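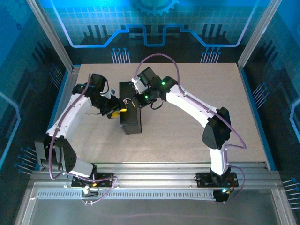
Why do so many public footpath signs give a time to the destination and leave out the distance? Councils copied the practice from mountain areas, where the climb matters more than the length, and then applied it to flat ground where the opposite is true.

Search this site Enter keywords Go

I have been walking the paths between Kenstead and Bivstead for long enough to have seen three generations of signpost. The oldest are cast iron and give miles to the nearest quarter. The second set, in routed timber, give miles as decimals. The current set went up in June and give minutes only. Bivstead is 100 minutes from the market cross at Kenstead, according to the post. The post does not say whose minutes these are.

A distance is a property of the path. It can be measured with a wheel, checked by a second person with another wheel, and it stays the same until the path is diverted. A walking time is a property of the path and a walker together, and to print one on a post you must first choose the walker. The usual method takes a fixed speed on the level, adds an allowance for ascent, and rounds the result. Each of those steps is defensible. The trouble is that none of them is printed on the sign, so the reader cannot undo them.

Suppose I know that I walk slowly. Given a distance, I divide by my own speed and have an answer. Given a time, I must guess the speed the council assumed, work back to the distance, and only then divide. A parent with a small child has the same problem in a worse form, as does anyone pushing a wheelchair on the surfaced section by the canal.

The case for minutes was put to me by Gunhild Thygesen, who grew up with the yellow signs of the Alps and regards miles as a hobby for historians. Her argument is that most people do not know their own speed, and that a rough time is of more use to them than an exact length they cannot convert. On steep ground I accept this. A path that climbs 199 metres in its first mile is badly described by its length, and a time with the ascent built in carries information that the distance alone leaves out.

The Kenstead paths do not climb. The highest stile on the Bivstead route is lower than the upper deck of the bus that serves it. Where there is no ascent, the time is merely the distance divided by a constant, and the sign has gained nothing by the division.

There is also the matter of rounding. The new posts round to the nearest five minutes, which at an ordinary pace is a quarter of a mile. On a long leg this is harmless. On the short leg from the lock to the church it means that two posts, plainly some way apart, both read ten minutes. Khanyisile Oosthuizen raised this with the highways office and was told that the figures were indicative. A number on a post ought to be held to a higher standard than that, given that it will stand there for thirty years.

The remedy is cheap. Print both. The blades are wide enough, and the old timber ones carried more characters than the new ones do. If only one figure can be afforded, it should be the distance on level routes and the time on hill routes, with the assumed speed given once on the board at the car park. The board at Kenstead has a blank panel at the bottom left that would do for this.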